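OK so I finally made it to Skarnside, the cookbook shop Carla Chamoun has been bugging me about since May. Two hours gone, no regrets!

Whole back wall is old community cookbooks, the spiral-bound kind. I found one from Metulberg with 8 recipes for plum dumplings and none of them agree on the sugar.

Xiaoyan Tang runs the counter and let me sit with a pot of tea while I dithered (the armchair by the window is the good one, go early).

Came home with the dumpling book plus a fat one on pickling, 418 pages, heavy as a brick. I've already stuck notes in half of it.

Cabbage first, then plums. Will report back!

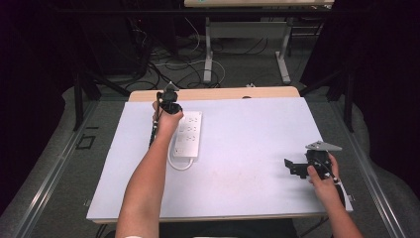 Power strip on the board, hands busy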